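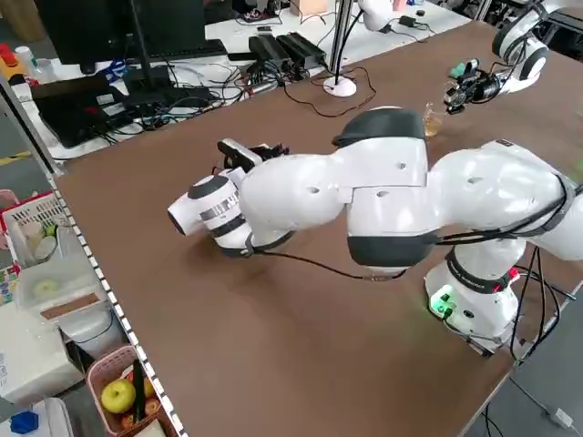
# Tusness probe logs: readme and data card

Readings from temperature and humidity probes left running in the storage sheds at Siltasthorpe, plus the notes needed to use them without fooling yourself. Compiled by Brayan Marulanda. Calibration checks by Raimonds Toom.

Saturday, November 7, 2020

## What is in the folder

- `readings.csv` — one row per probe per reading
- `probes.csv` — one row per probe, with model, shed and shelf height
- `checks.csv` — results of the salt-jar and ice-water checks
- `notes.txt` — things written on the shed door and typed up later, spelling left alone

There are 87 probes in `probes.csv`. Two makes are covered, Tanine and Palomino. The Tanine units log to their own memory and were read out by cable. The Palomino units send their readings by radio, so gaps in their record are common and can last for days when a shed door is shut.

## Columns in readings.csv

| column | meaning |
|---|---|
| probe_id | matches probes.csv |
| time | local clock time, no correction for summer time |
| temp_c | degrees Celsius, as reported |
| rh | per cent relative humidity, as reported |
| flag | blank, or a letter explained under Flags |

"As reported" means what the probe said. Nothing has been smoothed, and no offset has been applied, even where we know one is needed. Apply your own from `checks.csv` if you agree with how the checks were done.

Readings are 300 seconds apart on the Tanine units. The Palomino units are set to the same interval and do not keep to it. Join the two on time only if you are willing to throw rows away.

## Accuracy, or what passes for it

The sales sheets for both makes quote a humidity accuracy that I have not been able to reproduce in a jar of damp salt. Raimonds thinks my jars leak. He may be right about two of them, and those are marked in `checks.csv`. The others were sealed with tape and left overnight, and the probes inside still disagreed with each other.

Temperature is better. In ice water (probe in a bag, bag in a flask) most units agreed well enough for shed work. I would not use any of them for medicines or for anything a court might ask about.

Please be wary of the second decimal place. Both makes print one and neither has earned it. It is kept in the file only so that nobody accuses us of rounding.

## Flags

- `B` — battery low at the time of reading
- `M` — probe moved; see notes.txt
- `W` — probe found with water on it
- `S` — stuck value, same reading for 15 rows or more

The `S` flag was set by a script and it is too keen. A closed shed on a still night really can hold the same humidity for a long while. I have left the flags in. Do not delete flagged rows without looking at the neighbouring probes first.

## Known faults

1. Clocks on the Palomino units drift. Nobody recorded by how much before August.
2. One Tanine unit was logging in Fahrenheit until its battery was changed. The early rows are unconverted.
3. Shelf heights were measured from the floor in some sheds and from the pallet in others. The `height_from` column says which, where anyone remembered.
4. The first 2000 rows come from a bench trial and have nothing to do with the sheds. They carry shed code `0`. Filter them out.

## Uses we doubt

People have asked whether the set shows that one make is better than the other. It does not. The Tanine units went in the dry sheds and the Palomino units in the wet ones, for no better reason than cable length. Any ranking you get will mostly be a ranking of roofs.

Training a model to predict mould is also a stretch. There is no record of mould here beyond a few remarks in `notes.txt`, and "smells a bit" is not a measurement.

## Corrections

Send them to Brayan with the probe number and the time of the row. Corrections go in a new file, and old rows stay as they are.

Print this page | E-mail this page

Related items

- Salt-jar checks: method sheet
- Tanine cable read-out, step by step
- Palomino radio range in metal sheds
- Siltasthorpe shed plan and shelf codes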